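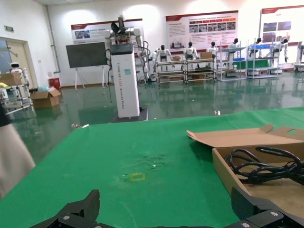
Photo: Yee-man Fang

Cable box and green cloth, workshop table
Posted in: Storage and tidying

yeeman_f
Trying to sort out the big table. The coil of black cables lives in an open cardboard box on the right side and it's a tangle. The green cloth has whitish scuffs and worn patches too. What would you do first?

tramholm7
Cables. Take them all out, coil each one on its own, hook-and-loop tie on every coil. Then back in the same box.

Poul Hafstein
I'd skip the box. Cardboard goes soft after a year or two. Wall hooks cost me 938 for the lot and I can see every cable.

tramholm7
Hooks are fine if you have wall to spare. Mine have been in a box since October and it's holding up.

yeeman_f
No free wall near the table, so box for now. And the cloth?

norddahl_541
Lint roller for the specks, then a damp sponge on the scuffs. Lift the yellow tape square first or you'll push dirt under it.

yeeman_f
The tape stays – it marks a spot we use.

norddahl_541
Then work outward from it and keep the edges dry.

Poul Hafstein
Still say hooks. Side of a cabinet works too.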